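Looking after a work table

From the Nalham Tool Library newsletter, August

The question we get most at the desk this time of year has little to do with tools. People want to know what to do about the top of their work table. They sand, glue and paint on it all spring, it sits in a hot garage through the summer, and by August it has rings, drips and a gray haze that won't wipe off. What follows is the advice we give, put in one place so it can be clipped and kept.

Start by finding out what the top is. Bare wood, oiled wood, varnished wood, painted board and plastic-faced board all need different treatment. Put a drop of water in a corner and leave it for five minutes. If it soaks in and leaves a dark spot, the wood is bare or the oil has worn out. If it beads up, there is a finish or a facing on top. To tell a facing from a finish, look at the edge. A facing shows as a thin line of another color.

Next, clear the table completely. Most people clean around the vise and the coffee can of pencils, and the dirty patches end up with hard outlines that are more work later. Vacuum first, with the brush attachment, including the underside of the front edge and the screw holes. Grit left on the surface will scratch it as soon as you start wiping.

For general dirt, use warm water with a small squirt of dish soap. Wring the cloth out well. Go over the top once, rinse the cloth, go over it again, and dry with an old towel. Do not hose down a wooden top or leave a wet rag on it overnight. Two members did that last year and both had to replace boards.

Dried white glue can usually be lifted with a plastic scraper after a damp cloth has sat on it for ten minutes. Yellow glue takes longer, and a cabinet scraper does a neater job than a chisel. Latex paint drips often come off a varnished top with a fingernail. Oil paint that has cured is best left alone unless it stands high enough to rock your work.

Smudges and scuffs are two different problems. A smudge is something sitting on the surface. It wipes off, or it will with a little more soap. A scuff is a change in the surface itself, where something has been dragged across it often enough to alter the way it takes the light. Scuffs gather where the work is done, and on a matte top they show up paler than the rest.

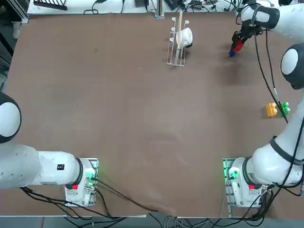
Light smudges and scuff marks on a matte brown tabletop.

If you have scuffs on a varnished top, rub them lightly with fine steel wool and paste wax, going with the grain. On an oiled top, sand the area by hand with 220 grit, wipe off the dust and put on more oil. On painted board you can touch up the color, but the patch will look newer than everything around it, so many people paint the whole top or live with the marks. On a plastic facing, scuffs are there for good. A car polish may dull the contrast. Test it underneath first.

Matte finishes need a little extra care. Rubbing hard with anything, even a dry cloth, can leave a shiny spot, and the shiny spot will bother you more than the scuff did. Use light pressure and stop early.

Rings from cans

Dark rings on bare wood are rust or stain that has gone in. Oxalic acid, sold as wood bleach, will lighten them. Wear gloves and goggles, follow the label, and do it outdoors. White rings in varnish are trapped moisture and may go away without any treatment in a dry week. The easiest fix is to set cans on a cookie sheet. We sell old ones at the desk for $2.

Oily rags

We print this every year and will keep printing it. Rags that have been used with linseed oil or any drying oil can heat up and catch fire when they are balled up in a trash can. Hang them flat outside, one layer thick, until they are stiff, or put them in a metal can filled with water and close the lid. Please do not bring used oil rags back in the tool bags.

Flatness

A top that was flat in spring may have a hump or a dip now. Lay a long straightedge across it in several directions, with a light behind it, and mark the high spots in pencil. Check the legs before you reach for a plane. A table standing on an uneven floor can twist enough to look warped, and a shim under one foot may be all it needs. If the top really has moved, wait until the weather settles before you plane it. Garages along the Gunura side of town were reading 70 percent humidity in the mornings last month, and wood flattened in that will move again once the heat goes on.

Sacrificial tops

If you do messy work more than now and then, put a cheap sheet of hardboard over the good top and replace it when it gets bad. Cut it a hair smaller than the table so it doesn't catch your sleeves. Hold it down with two strips of wood screwed to the ends, or with double-sided tape at the corners. Breltton Lumber will cut a sheet to size while you wait if you bring the measurements written down. They have asked us to tell people they can't do it during the last hour of the day.

Borrowing

Cabinet scrapers, straightedges, a belt sander and three random orbit sanders are all in the catalog under Surfaces. The belt sander takes off a lot of wood in a short time and we don't recommend it for a first try on a table you like. Sanding discs are sold at cost. Please return sanders with the dust bag emptied.

Lending was up again over the year that just closed. We recorded 2865 loans, against 1735 the year before, and nearly all of the increase was in hand tools and ladders. The wait for the tile saw is still long. A second one is on order and will be added to the catalog when it has been tested and tagged.

The Ezeani Street drop box is back in use for small items. It will not take anything with a cord. Larger items and anything with a blade must come to the desk during open hours. Late fees are unchanged.

The next item in this series will cover sharpening scrapers and plane irons. If there is something about tables we left out, drop a note in the box by the door or write it in the margin of your return slip.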